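Section 3. Recording Your First Examples

Now comes the part most people look forward to! Laro learns from what you show it, so take your time and keep the tray in the same spot on the desk for the whole session.

1. Seat one person across the desk from the robot and leave the laptop open.

2. Place the divided tray within easy reach of the right hand, and park the left hand upright with the fingers open.

3. Start a new session in Provlow, then guide the right hand through the task at a calm, steady pace (slower than feels natural, at least at first). 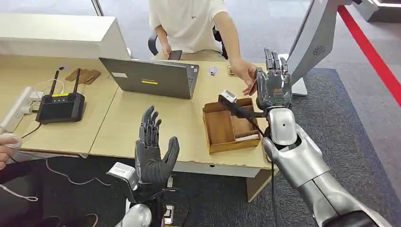
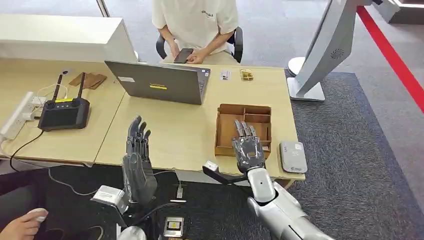 4. Save each run as soon as it ends, and mark any fumbles as "partial." Please don't delete them, as they are useful too.

Note: Plan on 200 saved runs per task, with a short break every 6 runs or so your wrist will complain.

CAUTION: Keep sleeves and loose cables clear of both arms while a session is open.

Checking Your Runs

Play back the first 3 runs before you record any more.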